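3장. 받침 매트 깔기와 첫 수평 맞추기

Sumside 탁상 재봉 매트를 골라 주셔서 고맙습니다. 상자를 열자마자 재봉틀부터 올려 보고 싶으시겠지만, 매트를 먼저 차분히 깔아 두시면 나중에 바늘땀이 한결 고르게 나온답니다. 차 한 잔 옆에 두고(매트 위에는 말고요!) 천천히 따라와 주세요.

1. 작업대를 마른 천으로 닦습니다. 실밥이나 시침핀이 남아 있으면 매트가 그 자리만 볼록하게 올라오니 손바닥으로 한 번 쓸어 보세요.

2. 매트를 펼쳐 하룻밤 그대로 둡니다. 말려 있던 자국은 대개 저절로 펴집니다. 그래도 끝이 들리면 두꺼운 책을 얹어 주세요. 다리미는 쓰지 마세요.

3. 매트의 긴 변을 작업대 앞쪽 모서리에서 50mm 안쪽에 맞춥니다. 폭 900mm 작업대라면 양옆이 조금 남는데, 그 정도는 괜찮습니다.

참고: Oveck 접이식 작업대를 쓰시는 분은 가운데 이음새를 피해서 재봉틀 자리를 잡아 주세요. 이음새 위에서는 아무리 맞춰도 수평이 자꾸 틀어집니다.

4. 재봉틀을 올리고 뒤쪽 발부터 내려놓습니다. 무거우니 두 손으로, 가능하면 둘이서 드세요.

5. 동봉된 수평계를 바늘판 옆에 놓고 앞쪽 발의 나사를 조금씩 돌립니다. 반 바퀴씩만 돌리고 기포가 멈출 때까지 기다려 주세요. 성급하게 돌리다 보면 처음부터 다시 하게 되더라고요.
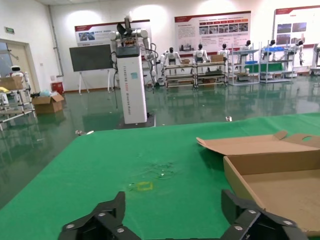 6. 수평이 맞으면 자투리 천으로 직선박기를 한 줄 해 봅니다. 속도는 분당 1000땀을 넘기지 마시고, 소리가 덜컹거리면 바로 멈춘 뒤 5번으로 돌아가세요.

주의: 발 나사를 돌리는 동안에는 반드시 전원 플러그를 뽑아 두세요. 발판이 살짝만 눌려도 바늘이 움직입니다.

주의: 매트에 기름이 묻으면 미지근한 비눗물로 닦고 그늘에서 말립니다. 시너나 아세톤은 표면을 녹입니다.

미끄럼 방지 발이 닳았을 때는 부품 번호 303을 주문하시면 됩니다. 네 개가 한 벌이고, 끼우는 방법은 7장에 적어 두었습니다.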